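Notebook, Tollbridge bench, March

Tool bag task, Nateo policy, second round. The plan was 300 demos, and we have them, although the last 60 were collected after lunch and you can tell from the trajectories. Everybody gets philosophical around demo 240.

The change this time is in the action chunks. The old setting was 100 steps, which let the arms commit to a bad idea with great dignity. Down to 30 now. Training loss looks nearly the same for both, so loss continues to be a decorative number.

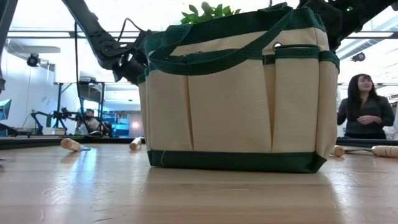
Pockets are still the hard part. A handle going into a canvas pocket is an insertion task where the hole has opinions. With the short chunks the policy gets a second look before it pushes, and the retries come sooner — sometimes three in a row at the same wrong seam, but sooner.

Webbing handles next. They flop over the opening differently every reset and I suspect the model has learned one favorite flop. Will reset them by hand to the other side for a batch and see what breaks.

Flullix logger dropped the left wrist stream twice. Restarted it, wrote this down, felt better.

To do: rerun the 100-step checkpoint on the same starts before anyone makes a slide.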